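Week six of the vegetable job, and I have opinions about cucumbers

I said last month I'd write up how the demo collection was going and then I didn't, so this is a long one. Get a coffee. 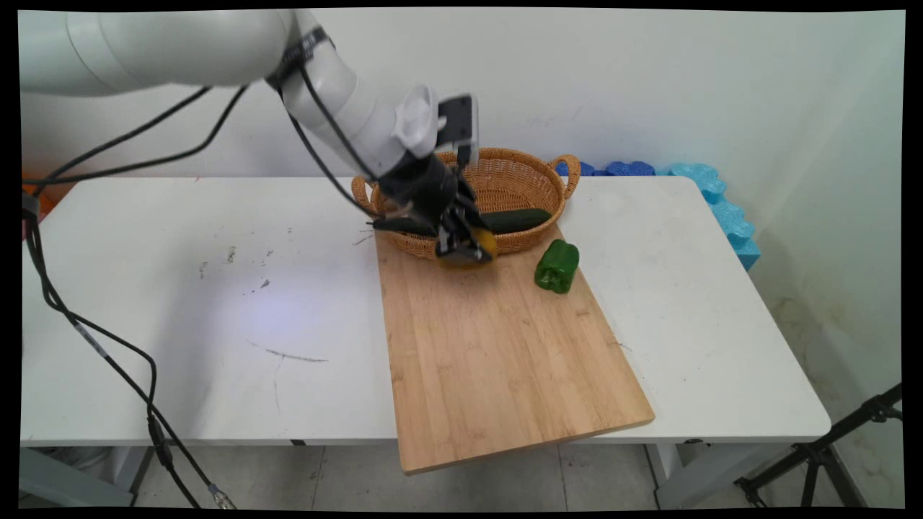

So the quick recap for anyone who doesn't read every post (rude, but fine). We're collecting teleoperated demonstrations for a pick and place policy. Somebody drives the arm by hand, the software writes down joint positions and camera streams and gripper state, and when we have enough of those we train on them and see what the arm does by itself. The task right now is produce into a basket. Lemon, pepper, cucumber, any order, any starting spot on the board. We call the whole thing Anine, which was the name of the folder before it was the name of anything else, and it stuck.

As of this afternoon we have 2830 episodes. I remember when I thought 288 was a lot! That was our first batch, all mine, and I was so proud of it. Then Imke trained on it and the policy did this beautiful, confident swoop to the exact spot where I always put the lemon, whether there was a lemon there or not. You could move the lemon four inches to the left and the arm would close its fingers on air and carry the air very carefully to the basket. I laughed until I had to sit down, and then I went and looked at my own data and yep, I'd put the thing in basically the same place every single time without noticing.

That's when Imke Grube made the placement cards. Each card has a little sketch of the board with the basket and the produce marked on it, and you shuffle the deck and set up whatever you draw, no negotiating. There are 60 cards. I hate about five of them. There's one where the pepper ends up tucked so close to the basket that you have to come in almost sideways, and I have personally tipped that basket over more times than I'm going to admit on the internet. Imke says those are the good cards. Imke doesn't drive on Thursdays' worth of bad cards in a row like I do, but okay, she's right, the second model was so much better that I stopped complaining for a whole day.

Now, cucumbers. Everybody who hears about this project assumes the lemon is the hard one, what with being small and rolly. The lemon is a sweetheart. It fits between the fingers, it doesn't care which way around it is, and you can let go of it a bit high and it'll still land in the basket. The pepper is okay once you've learned to take it across the body and leave the stem alone. The cucumber is a menace. Grab it even slightly off the middle and one end dips, and then you're crossing the rim with a long green seesaw, and then it catches the handle. The basket handles stick up right where you want to be. I've started turning the wrist before I lift instead of after, which feels slow but saves the whole approach, and I noticed this week that Nele does it too and we'd never talked about it.

Nele Kröger, by the way, is our best driver by a mile, and it's a little bit of a problem. Her episodes are fast and smooth and there's no hesitation anywhere in them. Mine wobble. I overshoot, I stop, I back up, I try again. We had a long back and forth about whether to throw mine out (I voted yes, out of shame) and in the end we ran it both ways. The model trained on Nele alone looked gorgeous right up until something slipped, and then it had no idea what to do with itself. The mixed one was uglier and finished more baskets. It had seen someone mess up and fix it, I guess? I'm choosing to take this as a compliment.

We do still toss episodes, just for different reasons. If you hit a joint limit and the arm stalls, it's out. If a hand comes into view before the recording has stopped, it's out, and this one gets me constantly because I reach for the basket the second I think I'm finished. If the wrist camera drops frames, it's out. A clumsy grasp stays in as long as the thing ends up in the basket and the arm gets back to its start pose. I wrote all that on a sheet and taped it up after the two of us spent most of July labeling the same kind of episode in opposite ways. Please write your rules down before you start. Ours took way too long.

Other stuff I've picked up, in no order:

Cables. Do a slow lap of the whole reach before the first recording of the day and watch where the cables go. A loop that hangs perfectly fine at the start pose can come snug at the far corner of the table, and you'll feel it as a weird little drag and blame the gripper.

Real vegetables change! I know, I know. But a pepper on its fourth day is softer and duller than a pepper on its first, and the bin of retired produce under my desk is a situation. Nele wants to switch to plastic. I did one session with plastic and it felt wrong, too light and kind of skiddy, so we're staying with real ones for now and I'm eating a lot of Greek salad.

Stop at 20 episodes and take a break. I used to push through and you can see it in the logs, my grasps get sloppier and I start taking shortcuts, and the model will learn those shortcuts just as happily as it learns anything else.

Write a note when something odd happens. Even "lemon rolled, chased it" is enough. I've gone back to those notes so many times.

Next up is Druvisen, our very grand name for the same task with a second board and things in the way. Imke has already started on a new deck of cards and won't let me see it, so I'm worried. I also want to try collecting corrections, where the policy drives and one of us takes over only when it's about to do something dumb. That should get us more of the messy middle bits without me having to be bad at it on purpose. The takeover is jerky at the moment, there's a little jump when control passes to the human, and until that's smoothed out I don't want it anywhere near the main set.

A couple of you asked what we're using to drive and whether I'd share the recording scripts. The scripts yes, once I've pulled out the hard-coded paths and a few comments I wrote late at night. The driving setup deserves its own post and I'll get to it after we hit the next round of training. If you've done long floppy things, like leeks or scallions, please tell me how you handled the grasp, I've got a bunch of scallions in the fridge and I'm scared of them.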